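Small Cars, Big Ideas: Notes for Week 4
4 min read

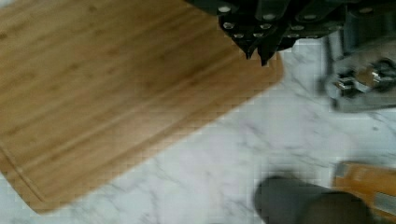
Last week we stopped at the point where the engine moves sideways, so let's pick up there, because this is my favorite part of the whole course! Turning the engine across the car (transverse mounting) frees up a huge amount of length. The gearbox can sit beside the engine or under it, the driveshafts go straight out to the front wheels, and the long tunnel down the middle of the cabin shrinks to almost nothing.

Packaging terms to know

Wheelbase: the distance between the front and rear axle centers. A long wheelbase in a short car means more legroom and a calmer ride.
Overhang: whatever sticks out past the axles. Small hatchbacks keep it short, and you feel it the first time you park one.
Torsion beam: a simple rear suspension that sits low and flat, leaving room for a trunk floor and a fuel tank.

Worked comparison

We'll use the two study cars from Kavinda Rathnayake's workbook, the Skumeria and the Plestura. The Skumeria weighs 731 kg and makes 100 horsepower. Divide and you get 7.31 kg for every horsepower. The Plestura is a much older layout at 582 kg, and it has far less power, but try the braking problem on page 12 with both of them and look at how much work that lower weight saves the front discs. I love this one. Weight helps you everywhere: stopping, turning, fuel, tires, even how thick the springs have to be!

Watch the units. Several of you mixed pounds and kilograms in the November set, and the answers came out wild.

Torque steer

When the two driveshafts are different lengths, hard acceleration can tug the steering wheel to one side. Fixes include an intermediate shaft to even things up, or softer power delivery in first gear. Agnes Cairns has a lovely sketch of this in the Pelletier reader, chapter 3, and it's well worth copying out by hand.

For next time

Read the Drorkesent case study up to the section on door seals. Bring a calculator and your suspension diagrams.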